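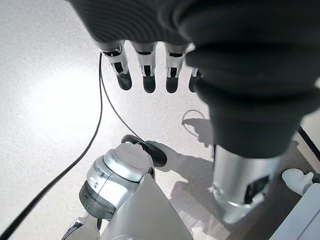
arvid_b
Can we settle the house rule on clearances before the Barnorora visit? I say nobody goes inside the tape unless the arm is stopped and locked off, and that includes "just nudging something". Cables are my other gripe. Look at that long black one curving away over the speckled floor, and the thinner one going off to the black pad. I'd want every one of those in a cover or clipped down before anything moves.

borghild_h
Agree on the lock-off, not on covers everywhere. We did that at Hidwood and people tripped on the covers instead! Route them round the edge – job done.

arvid_b
Round the edge is fine if they reach. Half of ours don't.

Aslak E
Then buy longer ones. What bothers me more is fingers pointing straight down over bare floor. Our rule is hand parked closed, every time.

borghild_h
Closed? I'd leave them open, I can see what's in there.

Aslak E
We'll have to differ on that one :)

arvid_b
Right, lock-off goes in the draft, cables to the edge where they reach. Parking still open, shout if you've got a view.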